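3.2 O que as pessoas fazem durante a partida

Confesso que comecei este estudo achando que o tecido da mesa decidia tudo. Joguei 5 noites de cartas com o grupo de Rutmont, anotando cada pausa, e fui percebendo que a conversa pesava bem mais – e como pesava! As rodadas chegaram a durar até 57 minutos. 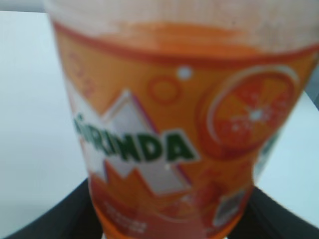 Para mim a partida boa é a que atrasa, respondeu um dos participantes, porque quem joga depressa só quer saber do placar.

Gostei tanto disso que refiz a codificação das entrevistas, separando as pausas de conversa das pausas de regra (no baralho Trivonard as dúvidas de regra são muitas). Em setembro repeti tudo com o grupo de Nokevberg, que joga mais calado – e mesmo assim as pausas de conversa ganharam.
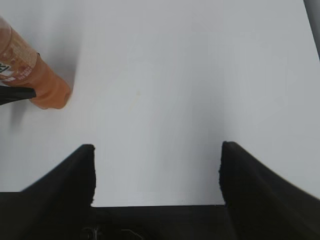

Figura 3. Garrafa plástica deitada sobre superfície branca.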